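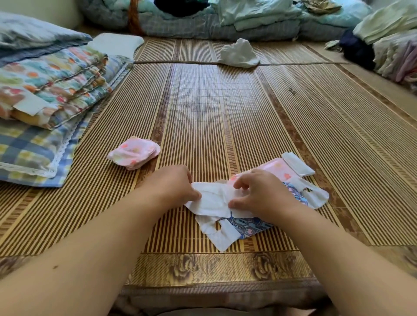
Progress report to the Espiritu fund, second period

Where the money stands

The grant paid for a laundry and supply scheme across two sites, Pustis and Skendine. The application promised that reusable bedding and a shared store cupboard would cut what families spend on disposables. Halfway through, I can report that the scheme is running. I can't yet report that it does what we said it would, and I would be wary of anyone who told you so on the strength of six months of data.

What was done

Both washing machines were installed by May. The Pustis one has run most days since. The Skendine machine sat idle for six weeks while the landlord and the water company argued about a drain, and we paid rent on the room the whole time. That cost is in the budget sheet under premises, where it makes premises look worse than planned. It should look worse.

We enrolled 189 households. The target was 200 and we were told informally that 189 would be treated as meeting it. I would prefer that it be recorded as a miss. A good many of those households signed the form on the open day and have not come back, so even 189 flatters us.

The store cupboards handed out 831 packs. This is the figure most people ask for and the one I trust least. A pack at Pustis meant a full bag of supplies. At Skendine, until the forms were changed, a single top-up was also written down as a pack. We have no way of going back and splitting them.

What families told us

Satisfaction cards came back very positive. They were handed out at the pickup desk by the same staff who hand out the supplies, and people are polite to whoever is giving them things. We read very little into them.

The phone calls were more useful. Callers at both sites said the opening hours don't suit anyone who works days. Several said the reusable sheets take too long to dry in a small apartment, so they keep buying disposables for nights and use ours during the day. If that pattern is common, the savings in our application were set too high. The figure we used came from a leaflet by Vekidberg, who supply the sheets, and we should have tested it before we put our name to it.

Spending

We are under on staff time, over on premises, and close to plan on everything else. The underspend is a vacancy at Skendine that took a long while to fill. It isn't a saving and I am asking for it to be carried forward.

Changes for the next period

Tuesday opening moves to the evening at both sites, starting with Pustis.

One pack form, with one meaning, for both cupboards.

A short call to every household that has not returned since signing up, asking whether they want to stay on the list. Enrollment will drop when we do this.

Receipts from a small group of willing families, kept for two months, so that we have some idea of real spending on disposables.

What we are not asking for

The earlier plan mentioned a third site. We are leaving it out. Until the receipts are in there is no good case for opening anywhere else, and the fund should question us closely if we bring it up again before then.

The budget sheet and the blank forms, old and new, are attached.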